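From: Bianka Simon
To: home-automation list
Date: Tue 2 July
Subject: Re: Re: laundry, are we there yet

On the list, Orbán wrote:
> Folding demos are everywhere now. Fine. But has anyone got a machine
> that does the whole chore in a real room? Basket, washer, door,
> the lot? My guess is 2 years minimum and I'd bet lunch on it.
> Also what did Skistley ever do with their towel thing.

Quick one, between meetings. No idea about Skistley, ask Dolanby, they shared a floor.

On the chore question: depends what you call the chore. Picking up one soft thing and moving it, yes, mostly. Small knit stuff is still the worst. It bunches, it has no edge to find, and two hands on it doesn't help as much as you'd think.

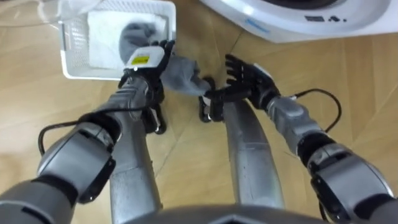
Towels I'd trust it with tomorrow. Anything sock sized, no. We logged 273 tries on small items at Itetti and I'm not going to quote a success rate until somebody agrees what success is. Off the floor? In the drum? In the drum and door shut? Very diffrent numbers.

Little washers are the other headache. Door swings low, takes up half the space you want your arms in, and then you have to get around it with the item still in hand. Person does that without looking. The planner hates it.

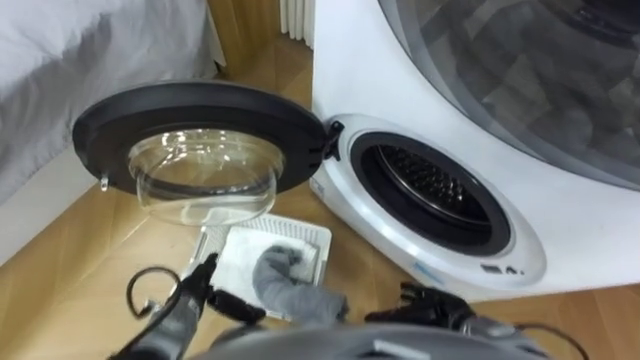
Compact front loader, door open, grey item on the white tray in front.

So, Orbán, I'd take the lunch bet but only for towels, and only if someone else does the detergent. Pouring is a whole seperate thread, please start one.

Will send the writeup in October if it gets cleared. 42 pages at the moment, needs cutting.

Bianka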